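**Ullitz Tabletop Fishing Game**
Water play set, item 634
Page updated Mon 22 December

The Ullitz fishing game is a small water game for a table, a patio or a bathroom floor. Players use a net to scoop floating rubber toys out of a shallow tray and drop them into the bucket of the same color. It is sold by Rastton to homes, day care centers and therapy rooms.

## What is in the set

- Blue plastic tray, rectangular, with a raised rim
- Green bucket and pink bucket
- Fishing nets with a round blue hoop
- 6 floating sea animals in pink and green
- Drawstring storage bag

A filling cup is not included. Any kitchen cup you already own will do for filling the tray.

## Setting up

Put the tray on a flat table before you add water. A full tray is awkward to carry and will spill over the rim if it is tipped. Pour the water in with a cup. A shallow layer is enough to float the toys, and a deeper one makes the game slower and the table wetter.

Stand the two buckets at one end of the tray, close enough that a net can go from the water to the bucket without crossing much of the table. Left-handed players may want them at the left end. Keep a towel nearby. Nets drip.
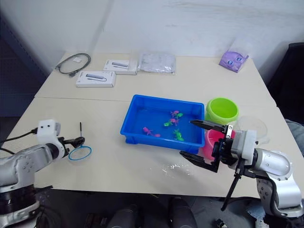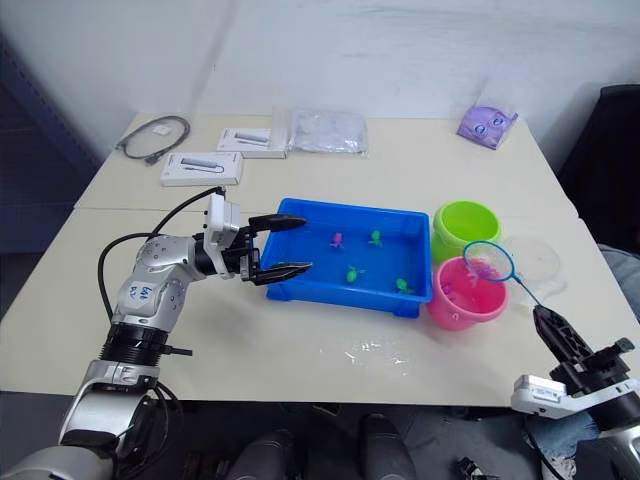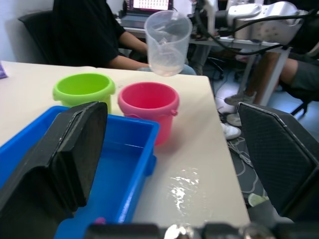
*The blue tray with a shallow layer of water, and the green and pink buckets.*

## How to play

**Color sort.** Scoop one toy at a time. Pink goes in the pink bucket and green in the green bucket. A toy dropped on the table goes back in the water.

**Two nets.** Each player picks a color and leaves the other color alone. The first to clear the tray wins.

**Timed round.** Set a kitchen timer for 20 seconds and score one point for each toy in a bucket. Toys still in the net when the timer rings do not score.

Younger children often find it easier to slide the hoop in at the side of the tray and lift slowly. Toys that have drifted together can come up in one scoop. In the color sort game, tip them back and try again.

## Cleaning and storage

Empty the tray after each use. Rinse the toys in clean water, squeeze them gently and leave them on a towel until they are dry inside and out. Shake out the nets and hang them up by the handle. The tray and buckets can be washed by hand with dish soap. Do not put any part in the dishwasher.

The buckets and toys fit in the bag. The tray does not, and is best stored flat on a shelf.

## Safety

Adult supervision is needed whenever there is water in the tray. Not for children under three. Wipe up splashes on hard floors right away. Throw out any toy that has split.

## Ordering

| Item | Sold as |
|---|---|
| Complete set | Single, or carton of 6 |
| Spare nets | Pair |
| Spare toys, mixed colors | Bag of 20 |
| Spare toys, bulk | Box of 100 |

Spare trays are out of stock until May. The tray from the older Jitunska set is the same length but has a lower rim, and it can be used in the meantime.

Sets bought in Europe may carry the Stępień label on the box. The contents are the same and the spare parts fit.

School and clinic orders are handled by Reginald Gallagher at Rastton. Please include the item number and a delivery address with your request. Unused sets can be returned in the original box.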